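Plumero Okitz de cabezal mullido: prueba en salón

Llevo desde octubre usando el Okitz, con mango corto y cabezal intercambiable. El fabricante, Prakent, declara 900 pasadas por cabezal, cifra que no he podido comprobar. El recambio se vende en paquetes de 3.
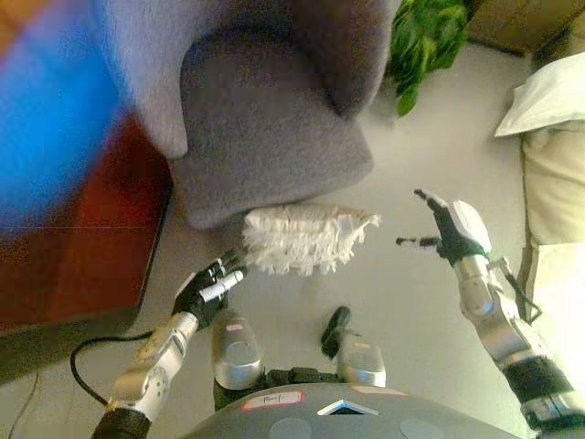

La retención de polvo es correcta en superficies lisas y baja en las textiles. Las fibras cargan bien en la primera pasada y pierden eficacia a partir de la cuarta; conviene sacudir el cabezal entre muebles. Sobre madera oscura y brillante, como la del mueble pardo rojizo situado junto al sillón gris, cualquier resto se nota a contraluz, y ahí el Okitz no dejó marcas. En tapicería de pelo suelta alguna fibra. Para los cojines sigo prefiriendo el cepillo Gill, más rígido.

El cabezal admite lavado a mano. Tarda una noche en secar y recupera el volumen casi por completo. El encaje con el mango tiene algo de holgura.

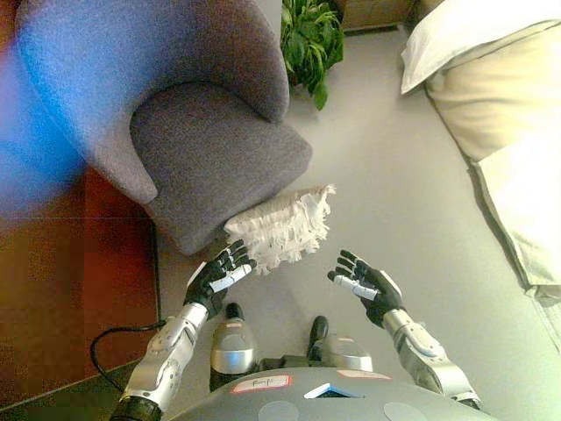
Cojín blanco con flecos, junto al asiento del sillón.

Los flecos largos se enganchan en las fibras. No recomendado para ese uso.

Valoración: 72 sobre 100.

Esmaeil Akbari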